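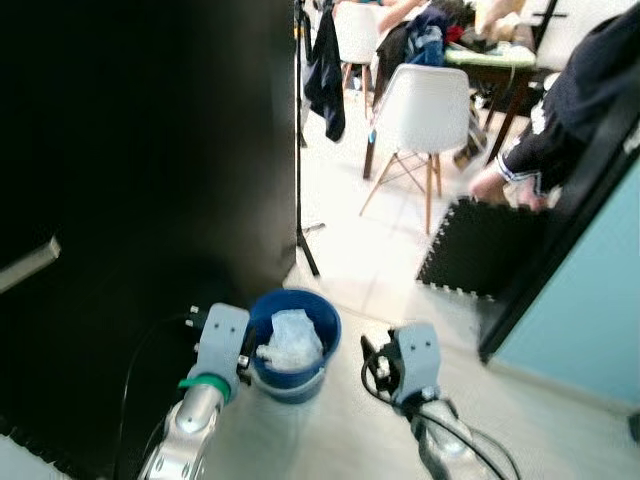
**What does one row stand for?**

Each row stands for one player leaving one club and joining another in the Laraten Baseball League. A player who moved twice has two rows.

# Laraten player moves

The files cover moves between league clubs over 2 full playing years, winter break included. There are 614 rows in `moves.csv`. Players who retired, or who left for a club outside the league, are in `departures.csv` and have no new club listed.

Fitzgerald Holloway typed up the registration cards. Corina Bucur checked them against the match programmes and wrote the loading script.

## Columns in `moves.csv`

| Column | Meaning |
|---|---|
| `player_id` | Number given by us, not the league's own |
| `from_club` | Club on the old card |
| `to_club` | Club on the new card |
| `position` | Main fielding position, or `P` for pitchers |
| `age` | Age in whole years on the day of registration |
| `fee` | Transfer fee in pounds, blank if none was written down |
| `window` | `winter` or `summer` |
| `note` | Free text, mostly empty |

A blank `fee` and a fee of `0` are different. Zero means the card said no fee was paid. Blank means the box was left empty, and we have not tried to guess. The highest fee in the file is 2,000.

Designated hitters are a mess. Simgate put them down as `DH` from the start, but Brokton used the player's last fielding position until the league changed its form in August of the second year. We have kept what the cards say.

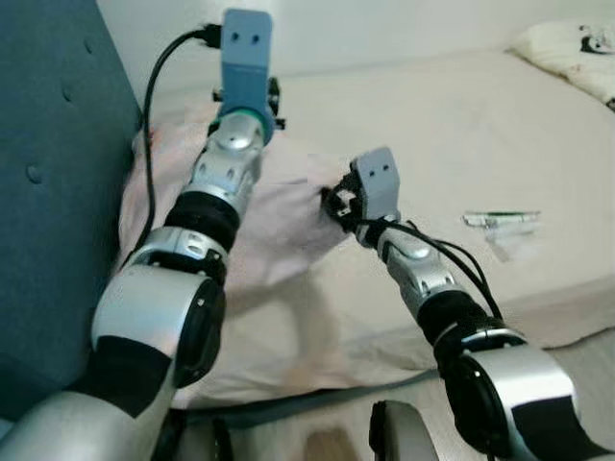

## Known problems

- 62 rows have no age. Most are from Brokton, where an older form was still in use.
- Nowakowski Park Rangers became Nowakowski Baseball Club during the first winter. Both names appear in the club columns. Use `clubs.csv` to join them.
- Loans are marked `loan` in `note`, but only where the card said so. Some short summer moves are probably loans as well.
- Two-way players have a single position. Pitching was taken first.

## Loading

```
python load_moves.py --in moves.csv --clubs clubs.csv
```

The script stops if it meets a club name missing from `clubs.csv`. Add the name there and run it again — don't edit it in the moves file.

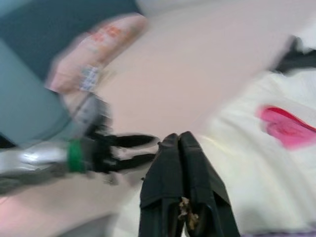

*Gripper with its fingers together, second arm to the left.*

## Use

Free for any non-commercial work. Please don't try to match `player_id` to named people under 18. Corrections go to Corina as a line in `corrections.txt`, with the row number and the source you used.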